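# Small Items, Boxed - data card

Maintained by Kamran Rezaei, Skilla. Revision of January.

## Summary

This card covers the tabletop portion of the Small Items, Boxed set: personal items of the kind that collect in a drawer or at the bottom of a bag, and the open cardboard box they are sorted into. It lists the item classes, the surface, the naming rules and the known gaps. It does not cover the shelf portion or the drawer portion, which have their own cards under Fullstead and Wattanapong.

The set was put together for people who write packing guides and storage labels and need a fixed vocabulary for things that have no obvious name. A mug is a mug. A plush charm with a ribbon on it can be filed as a toy, a key ring or a bag accessory, and three people will file it three ways.

## Contents

| Part | Unit | Count |
|---|---|---|
| Item records | one per item per session | 1,588 |
| Distinct items | one per physical object | 221 |
| Placement notes | one per change of position | 4,000 |
| Reviewed notes | second reader signed off | 900 |

A record is a row in items.csv. A placement note is a row in moves.csv and points to an item record by item_id. Items that never changed position in a session have a record and no notes.

## Surface and container

The tabletop portion uses a wooden table partly covered by a red knitted cloth. The cloth is recorded as part of the surface and has no item_id. If an item stands on both cloth and bare wood, the surface field is set to "cloth". The value "mixed" was used in early revisions and has been removed.

The container is an open cardboard box, orange outside and white inside, with a torn front edge. The lining is a red sheet printed with a white MINISO logo. The sheet is entered as "liner" and is considered part of the box for as long as it stays in it. 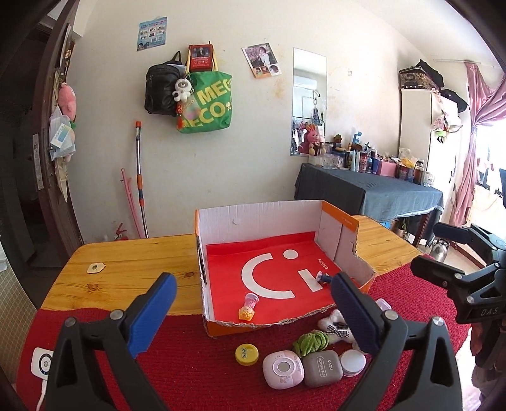 Orientation of items in the box is recorded relative to the front edge of the box, which is the torn one. Do not use the edge of the table as the reference. The box may be turned slightly between sessions and the table edge will then give a different answer.

Items may lie on their side or face up. Uprightness is not a goal of the sorting and is not scored. Figurines in particular are allowed to lie down, and the posture field should be "lying" with no further comment.

## Item classes

Nine classes are used in this portion.

- figurine - molded figure, any size that fits in a closed hand
- plush - soft furry item without a fastening
- plush_charm - soft item with a ribbon, loop or attached head or tag
- cosmetic_case - any case with cosmetic wording on the outside
- round_tin - round container with a lid, any material
- small_device - hand-sized item with a molded face, function not recorded
- clear_case - see-through or frosted case with visible contents
- loose_accessory - clip, pin, tie or similar outside a case
- other

Notes on use:

1. The round yellow item is round_tin. The class name is historical and says nothing about metal. The characters on the top are not transcribed.
2. The pale pink rounded-square item with the grey center is small_device. Function was left blank on purpose. Two earlier reviewers filled it in differently and both entries were withdrawn.
3. The grey-brown case marked EYE SHADOW is cosmetic_case. The wording on the case decides the class. Whether it holds anything is outside the scope of the card.
4. Contents of a clear_case are described in the contents field as free text and do not get their own item_id. An accessory taken out of its case gets a new item_id as loose_accessory, and the case keeps its old one.
5. If a plush item has a ribbon bow or a checked ribbon attached, it is plush_charm. The ribbon is not a separate item.

## Naming

Names are built from color, class and one distinguishing feature, in that order, in lowercase with underscores. Keep the feature short.

- white_plush_charm_rabbit
- green_plush_curled
- clear_case_gold_pieces
- yellow_round_tin

The clear case breaks the order in that its color is already in the class name. This is accepted and should not be "corrected" to clear_clear_case, which has happened.

Brand names are kept out of item names. They may be put in the text_seen field if they can be read without guessing. Partial words are entered with a trailing asterisk.
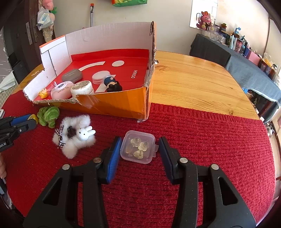

Colors follow a closed list of 14 terms in colors.txt. Pale gold and gold are both "gold" on the list. Peach is entered as "orange_light". A reader who is unsure between two terms should enter the first in the list and set color_sure to 0.

For clear cases, the color of the lid and the color of the contents are separate fields. A frosted lid shifts pale contents toward white, so color_sure is set to 0 by default for anything recorded through a closed lid.

## Fields in items.csv

- item_id - integer, stable across sessions
- name - see Naming
- class - one of the nine above
- color, color_sure
- posture - upright, lying, leaning, unknown
- surface - cloth, wood, box, hand
- text_seen - may be empty
- contents - clear_case only

## Known gaps

The reviewed share of the placement notes is low. The unreviewed notes can be used for counts but should not be used for posture.

Plush items have no reliable posture value - a round soft item with no face has no agreed top. The field is kept so that the columns match the shelf portion. Use "unknown".

Small cases in pale colors are under-represented on bare wood. Most were recorded on the cloth, where the contrast is higher, and a classifier of surface type trained on this portion alone will pick that up.

The Eltberg list of household terms was used as a starting point for the class names. Three of its terms were dropped: "trinket", "keepsake" and "novelty".

## Changes

- posture value "fallen" merged into "lying"
- surface value "mixed" removed
- small_device added, "gadget" retired
- liner no longer counted as an item

## Corrections

Send the item_id, the field and the proposed value. One correction per line. Corrections to names are applied in the next revision and the old name is kept in aliases.csv.

Related cards

Small Items, Shelved (Fullstead)
Small Items, Drawers (Wattanapong)
Household Terms, Short List (Eltberg)
Color Terms: How the 14 Were Chosen

Contact: Kamran Rezaei, Skilla | Terms of use | Back to top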